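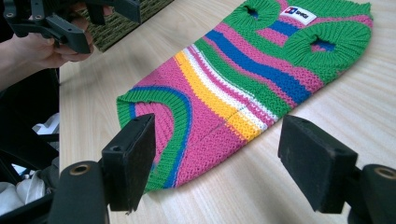 Okay, week three of the robotics club project at Ostbridge and I have Things To Say, so settle in, this is going to be a long one.

For anyone new: our club picked "teach an arm to do laundry" for the spring project. Folding, to be exact. We started on dish towels, which are rectangles, and rectangles are your friend. Then we moved to clothes. Clothes are not your friend.

The way we do it, one person works with two hand-held grippers, one in each hand, and does the fold themselves. The grippers record everything. Later the policy trains on all those folds and the real arm tries to copy us. So most of club night is people standing at a table folding the same thing over and over with clunky black plastic fingers. It's weirdly relaxing!

Today's garment is a striped pet sweater. Hot pink, green, blue, yellow, white, the works. Thick green ribbing around the neck-or-waist-end (we had a full argument about which end is which and I'm staying out of it) and two little leg holes with green cuffs. I love it so much.

Margaux made the garment list and she put it under "hard." I laughed at that. It's tiny! How hard could it be! Reader, I did 40 folds before dinner and maybe half of them were ones I'd show my mother.

Problem one is the knit. It's all bumpy little loops, so when you pinch it you think you've got one layer and you've got two. Then you lift and the belly comes up with the back and you've made a taco.

Problem two, leg holes. If a finger pad goes into a hole when you meant to grab the edge, you have to stop, back out, and start that take over. Our rule is you can fix a mistake on camera if the fix is clean, but you can't thrash around. Thrashing gets deleted. (I have been deleted many times.)

The pads are flat and blocky, so what works best for me is coming in low with the gripper wide open, one pad on each side of what I want, and closing slowly. Coming straight down from the top just squashes the sweater into the table and you close on nothing.

Lionel does it totally differently. He kind of slides one pad under the ribbing first and then brings the other down on top. It looks great when he does it. I tried it for ten minutes and shoved the sweater across the table like a hockey puck.

We asked Perrine (she's our advisor) whether everybody should be using the same grab, and she said a few different styles is fine as long as each person is consistent within their own set. So now my takes are tagged "low and wide" and Lionel's are tagged "spatula." His choice, not mine.

The fold we settled on, after a LOT of talking: lay it flat on the diagonal, label side up. Bring one long side over to the middle, then the other long side, then the big ribbed end up toward the leg holes. Let go. Hands off. Count to two. Next one.

Why diagonal, someone asked last week. We want the starting position to change between takes or the arm only learns one spot on one table. Niloufar wrote a tiny script that tells you how to lay it down each time, so you get "45 left, label up" or "upside down, near the edge" and you just obey the script. She gets very serious if you skip one.

Speaking of the label, I didn't expect to care about it. It's a small white rectangle sewn in between the leg holes and it ended up being my landmark. If I can see the label, I know which way is up and I don't have to think. Now I'm wondering if the policy is going to lean on it too? Adding that to the list of stuff to test. We could fold one with the label covered and see if it freaks out.

Numbers for the people who like numbers: the club goal for this garment is 90 good folds from each of us. The whole dataset was at 3436 takes when I checked the sheet tonight, towels included. Towels are carrying us, let's be real.

Small tip if your club is doing something like this: check the screws on your grippers before you start. One of mine had worked a bit loose last session and the finger had this tiny wobble I kept blaming on my wrist. Two turns with a hex key and I was a new woman.

Second small tip: take breaks. Squeezing a trigger with both hands for an hour is a workout. Marcelle set a timer for 16 minutes, then we swap, whoever's turn it is to lay out the sweater gets to rest their hands. I was doing way longer than that before and my thumbs were toast.

Somebody in the replies to my last thread asked if the arm can fold anything yet. Towels, yes, pretty nicely, if the towel starts flat. T-shirts, it gets the first sleeve and then sort of gives up on life. Sweater, we haven't trained on it yet. Niloufar wants all our takes in first.

Also asked: are we entering the Tilten student showcase? Yes!! In July. The plan is towels plus one "surprise" garment, and I'm campaigning very hard for the stripes. It would look so good from the back row. Lionel is voting for a plain gray T-shirt. Lionel is wrong.

Next session is more sweater, then baby socks, which Margaux has listed as "very hard." I'm not laughing at her list this time. I'll post again when the first sweater training run is done, taco or no taco.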